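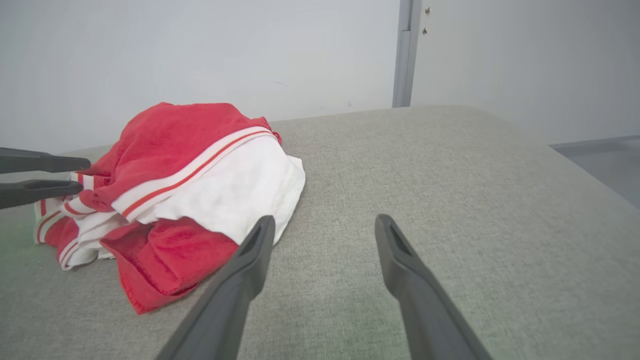

Cell Technician, Garment Handling (full time)

3 min read

Vellton is looking for a technician to take care of one robot cell in our workshop in Somdale. The cell works with clothes: two arms pick up, spread and fold garments on a table, and we use it to prepare the larger line for our customer Skistholm. We have only this one cell for now, so the person who looks after it will know it very well.

What you will do

You start the cell at 7 in the morning and bring both arms to their home position. You check the gripper fingers for wear, clean the tips, and measure the opening against the gauge. When a fingertip is worn you replace it and run the short calibration again, first for the arm and then for the wrist camera. The cameras need attention more often than people expect – lint collects on the lens, and a bracket that moved by a very small amount will spoil a whole morning of folding.

The table is covered with a woven fabric surface, and it must stay flat and clean. You will change it when it begins to shine or to pull. You also keep the box of test garments in order. We do not iron them. Each one is dropped on the table as it comes, and the arms must find a hem, a collar or a sleeve by themselves.

Every fingertip is changed after 700 cycles at the latest. You write each change in the cell book, with the reason, also when the reason is "I did not like the sound".

What we ask

– Training as a mechatronics or electrical technician, or similar experience
– At least 4 years of work with industrial or laboratory robots
– Safe habits with lockout and with the enclosure
– Enough English to read a manual and to write a clear fault report
– Patience with soft materials. Cloth does not behave like a metal part, and the same shirt will give you a different problem each time

Programming is welcome but not required. Our software people sit in the next room and they like to be asked.

What we offer

A permanent contract of 38 hours, 28 days of vacation, and training of around 20 days in the first year, partly with the gripper supplier Shabalala. There is no night work. Travel to Skistholm is possible, but seldom.

How to apply

Send us a short letter and your CV through the form on our site, before the end of October. Please describe one repair that you did yourself and what you checked afterwards – half a page is enough. Suitable applicants are invited for a trial morning of 4 hours at the cell, and this is paid.

Related openings
Mechanical Assembler, Somdale
Software Developer, Motion Planning
Student Job: Sorting and Labeling of Test Garments
Purchasing Assistant (part time)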